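The Anwood Quarterly - one year subscription (print)

I've been selling magazines out of this little shop for longer than I care to admit, and The Anwood Quarterly is the one I end up reading at the counter when I should be unpacking boxes. It's a magazine about old roads, harbors and the people who used them, and if that sounds narrow, well, give it an issue. The last one had a long piece on drovers' inns that I read twice (the second time with a map open next to me), and now I can't drive past an odd bend in the road without wondering who put it there.

You get four issues a year, printed on good heavy paper with a proper spine, so they stand up on a shelf like books. I keep mine in order and I get grumpy when someone borrows one. Each issue has one big feature, a handful of shorter ones, letters, and a back section where they reprint something old in full - a ferry timetable, a toll keeper's diary, that kind of thing. The back section is my favorite part. My spouse goes straight for the letters, which can get pretty heated about milestones!

The writing is for regular people. There are notes at the end of the longer articles if you like to chase things down, but you don't need any background to enjoy it. I'd say a curious teenager would be fine with it. I gave it to my dad, who claims he doesn't like history, and he renewed it himself.

What's coming up

The spring issue leads with the Gurerum salt route, and it's a long one, with fold-out maps. After that comes the Baldursdóttir letters, a family's correspondence from a fishing station, which they're running in 2 parts, so you'll want to be signed up before the first one goes out. The September issue is usually the fattest of the year and has the book reviews in it. I always end up buying too many books that month.

Ordering

Pick your start issue from the menu and put the delivery address in the box, even if it's the same as your billing address. If it's a gift, tick the gift option and I'll put a card in with the first copy - tell me what you'd like written on it and I'll do my best handwriting. The first issue goes out from me, and the rest come straight from the publisher's warehouse in Simham, so the envelopes won't match. Please don't worry when the second one looks different.

Subscriptions don't renew on their own. I'll send you one email when your last issue is on its way and that's it. If you move, just drop me a line with your old and new addresses and I'll pass it on.

Back issues

I have about 200 back issues on the shelf right now, mostly from the last few years, and they're listed on their own page. The very early ones are hard to find and I don't get many in. If you're missing a number, ask me anyway - I keep a want list and I do check it when a box of old copies turns up. Some have a little wear on the corners, and I'll always say so in the listing.

Product code: 1096
Page last updated March 6, 2019
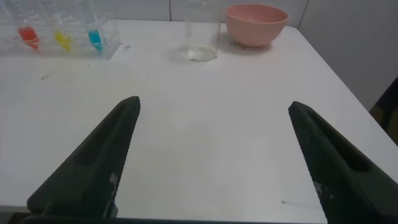
One more thing on shipping, and then I'll let you get on with it. Overseas orders are fine, but pick the international option at checkout or the order gets stuck and I have to email you. Back issues can go in the same package as your first copy if you order them together, and that saves you paying postage twice.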